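Mornomance Wall Panels: Frequently Asked Questions

Last updated August 19, 2023
3 min read

What is a Mornomance panel?
A rigid interior wall panel with a factory finish, supplied by Vulier for utility rooms, kitchens and workshops. The standard panel is 40 inches wide. Panels are sold singly or by the pallet.

Can panels be installed over old paint?
Yes, if the paint is sound. Scrape off flaking areas, wash the wall with a mild detergent and let it dry overnight. Wallpaper must come off first.

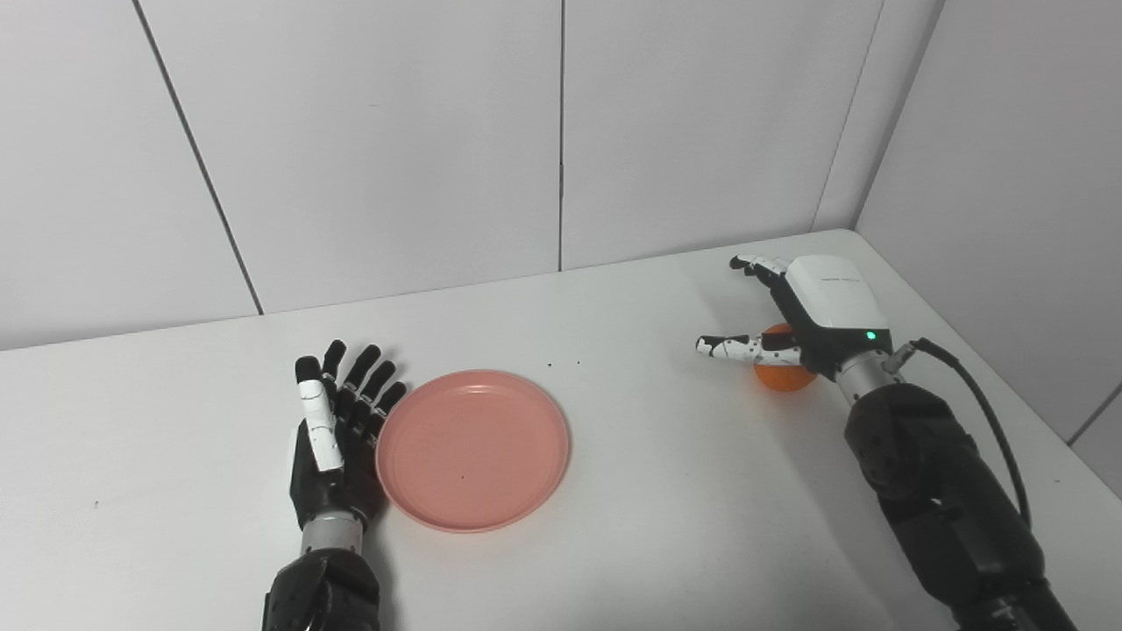
Photo: Ebbe Sæther

How wide should the joints be?
Leave the gap given on the sheet packed with the panels. Do not butt the edges together – the panels expand in warm weather and will bow. Inside corners need the same gap on both walls.

Which adhesive should I use?
Use the Pintér adhesive listed in the install guide. Solvent-based products can soften the backing. Apply it in vertical beads and press each panel from the center outward. 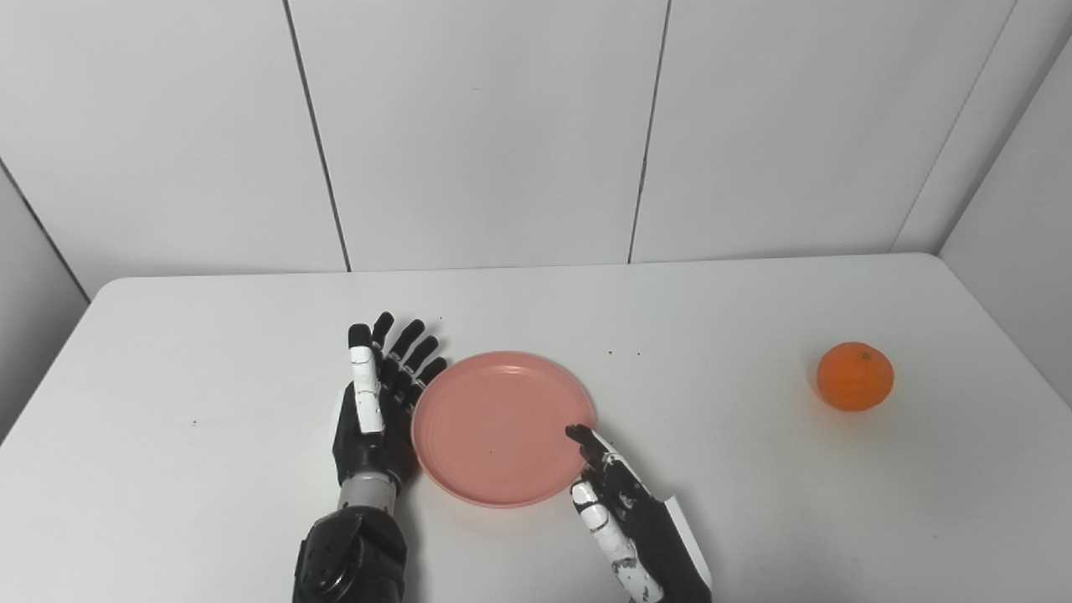
Adhesive left on the face should be wiped off with a damp cloth before it skins over. Once cured, it has to be lifted with a plastic scraper.

Can I hang shelves on the panels?
Only with fasteners that reach the studs. The panel carries no load. 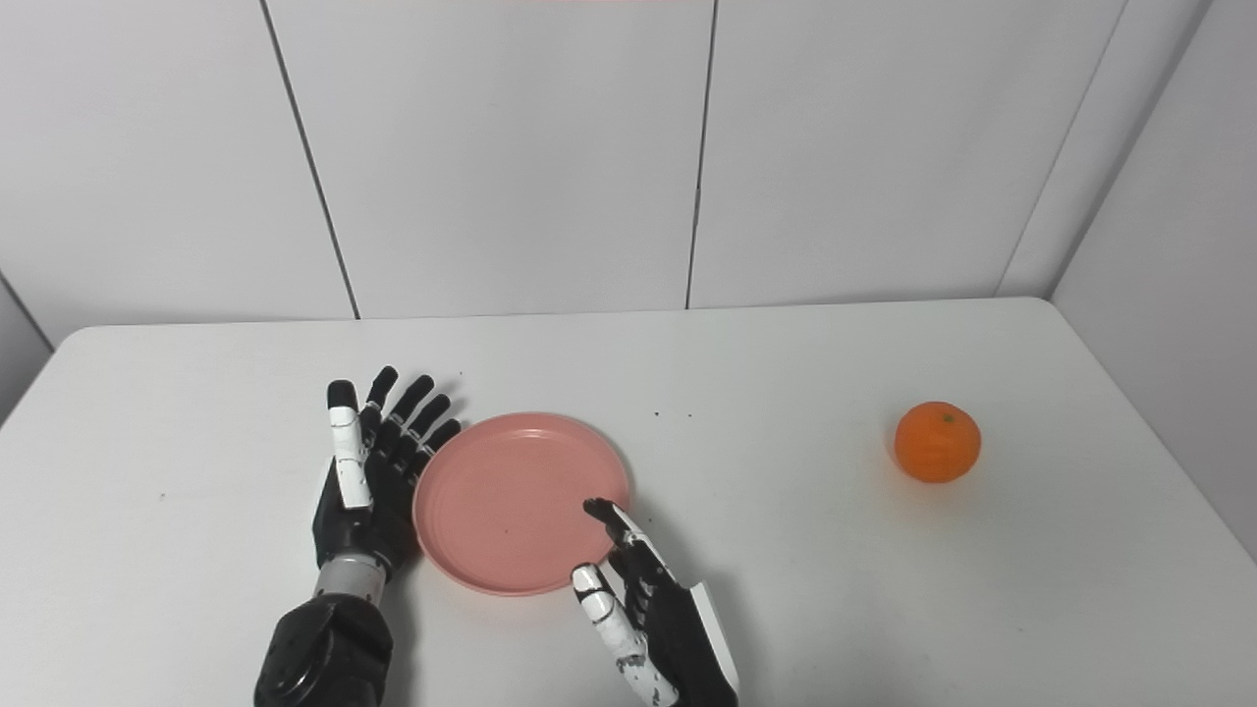
How do I order replacement panels?
Send the batch number from the back of the panel or the packing slip to the Bilitstead warehouse. Batches below 786 had a slightly different white and were discontinued in July. Small orders ship from stock – pallets are made to order.

40 comments
190 shares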